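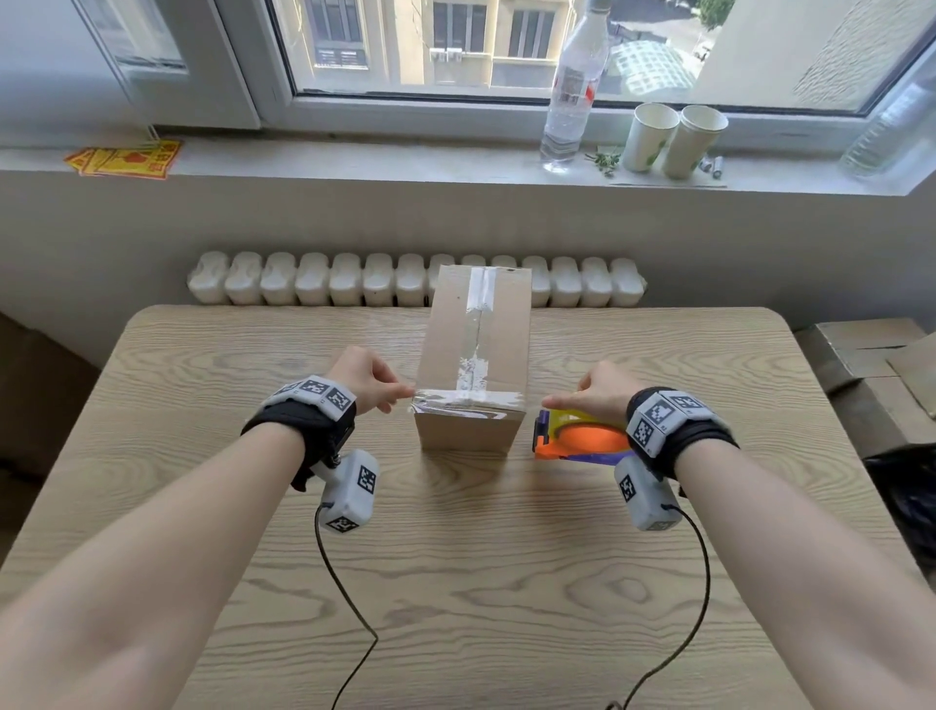
Box sealing tape, also called parcel tape or packing tape, is a pressure-sensitive tape used to close the flaps of corrugated cardboard boxes. It is usually a thin plastic film coated on one side with adhesive, and is sold clear or brown. Paper versions exist, some of which must be wetted before use.

Methods of sealing

The simplest method is a single strip along the centre seam, carried a short way down each end of the box. In the H-seal, two further strips close the edges where the flaps meet the end panels. Some people also run a band round the outside of the carton near the top. This is widely said to make a box "twice as strong", a claim that is seldom accompanied by a test. A band may hold down the loose end of a centre strip, but it does little for a carton whose board is already soft or crushed.

Dispensers

Hand-held dispensers hold the roll on a hub and cut the tape against a toothed edge. Makers tend to present them as time-savers. For anyone sealing two or three boxes a year the saving is hard to find, and a badly adjusted hub can make the tape harder to pull than a bare roll.

Wrinkles and bubbles

Air trapped under the film reduces the area of adhesive touching the board. Packing guides often treat bubbles as a fault in themselves. Elaine Godoy, in a trial of 108 cartons at the Cundon depot, found that dust on the board mattered more, although she tested only one make of tape and her results have not been repeated.

Disputed claims

The Hatov packing handbook states that clear tape is weaker than brown. Neusa Bastos has pointed out that the handbook compares films of different thickness, which makes the figures of little use. Colour alone is a poor guide to strength.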